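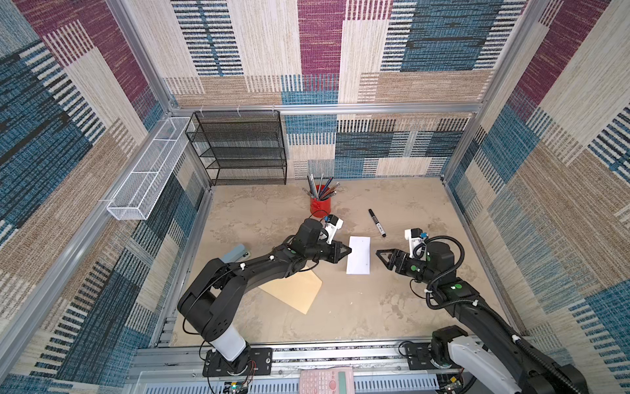
Desk Clearers Wanted (Paid, Part-Time, Envelopes Provided)

Posted February 1, 2022

Skuditz is looking for patient adults to help us find out how people put away small office things when they have been given shelves, a basket and no instructions. If you have ever moved a marker from one side of a desk to the other and called it an afternoon, you may already be qualified.

About the study

The project is called Beltik. It concerns the stuff that lives on top of a desk because it has no better offer: pens, pencils, markers, small envelopes, large envelopes, and the one cup that is supposed to hold all the writing tools and holds most of them. We are designing a wall-hung storage set for people who work in very little space, and we would like to know where things go when the people putting them away did not design it. Our own staff always puts everything in the right place. They also wrote the list of right places.

What you will do

You will sit or stand at a small work surface with hanging storage within reach. The surface starts out lightly untidy. A typical setup has a red holder with far too many pens and pencils in it, a black marker lying wherever it landed, a small white envelope and a larger manila one. Behind you or beside you (we change this) are a black wire shelf rack and a long white wire basket with dividers.

You then put things away. When you think you are finished, say so. We will ask you to find one of the items again later in the session, after you have filled out a form long enough to make you forget where it is.

Each round uses a slightly different mix. Some rounds have more paper, some have more pens. One round is nearly all envelopes and has a reputation. You are free to stack, sort, lean, hide, or leave an item exactly where it is, provided you can tell us it was on purpose.

The visit

Each participant comes in for 2 visits of 9 rounds each. Breaks are whenever you like. Tea and coffee are available in the hallway, where they will remain, following an incident with the manila envelopes.

Visits take place at our Droritz office, second door past the loading bay. The sign still says Kalogeropoulos, who had the space before us and left behind a very good sign. There is an elevator, and the storage can be lowered for anyone who prefers to work seated. Let us know when you apply so it is ready when you arrive.

Pay

Participants receive $600 after the second visit. If you complete only the first, you will be paid for half. We do not pay in office supplies, although you would be surprised how often people ask.

Who we would like to hear from

Adults 18 and over who can handle pens and paper without special gloves or supervision. You should be comfortable being watched while you think about where a pencil goes. Left-handed people are especially welcome, as our first group contained hardly any and the basket dividers show it.

No experience in organizing is required. Professional organizers may apply but will be placed in a separate group, so the rest of us can relax. People who describe their own desk as "a system" are very welcome and should tell us what the system is.

Please do not apply if you have worked for Skuditz or taken part in a Beltik session since last November. You know too much about the marker.

What we record

We note where each item ends up and how long you take, and we write down anything you say out loud about the shelves. Remarks are kept without your name. The current favorite is "This shelf is for people with fewer envelopes," which is now taped up in the design room.

How to apply

Write to the Beltik desk at our Droritz office, or leave a note in the box by the door, marked "Box 830." Include your age, which hand you write with, the best time of day to reach you, and a few lines on what is on your desk or kitchen table right now. Please don't tidy up before writing them. We read every note, and we reply to everyone, though not quickly; the applications are on somebody's desk.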